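Print this article
E-mail this to a friend

The folded household

The household course at Tenemwood has taught the care of clothes and linen for many years, and its winter term opens each December with the same lesson: the folding of garments on a made bed. Jong-dae Hong, who directs the course, regards the bed as the best working surface in most homes. It stands at a reasonable height and allows a whole week's clothing to be laid out before anything is put away.
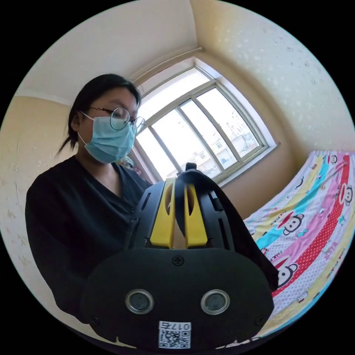 Participants are asked to begin with the plainest items. A black top is placed face down, its sleeves are brought in across the back, and the body is folded upwards from the hem. Up to 18 garments may be dealt with in one session, although Mr Hong advises beginners to stop sooner and to check their work.

"A fold should survive being carried down a corridor," he said. "If it does not, the garment was not smoothed first."

The method taught at Tenemwood differs a little from that of the Mastby school, where clothes are rolled. Mr Hong accepts that rolling suits a suitcase. For shelves and shallow drawers he prefers the flat fold, with each piece overlapping the next so that every colour can be seen at once. 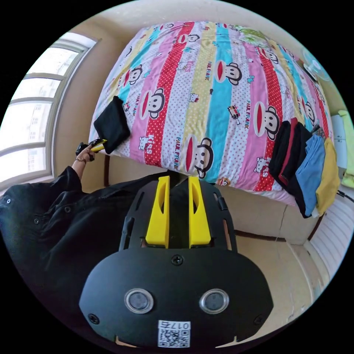
Dark clothes present a particular difficulty, as one black garment looks much like another once folded. The course recommends leaving a band, collar or other distinguishing feature on the outside. Lighter pieces are best kept at one end of the row, where they mark its limit.

Straps and belts are treated separately. They are drawn out to their full length, laid across a firm surface and coiled from the narrower end.

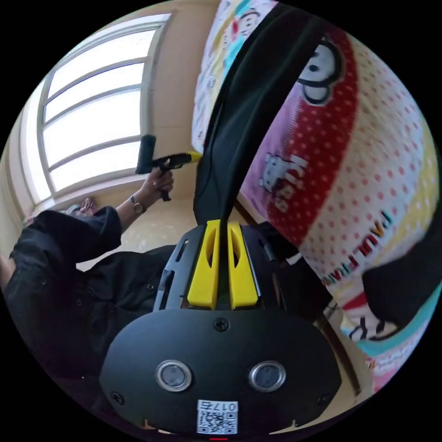
Bedding is left until last. Patterned covers should be turned inside out for washing and kept with their pillowcases, a practice long followed at the Herden linen rooms. The next course begins on a Monday at Ots Hall, and places are limited to 9.

Print this article
E-mail this to a friend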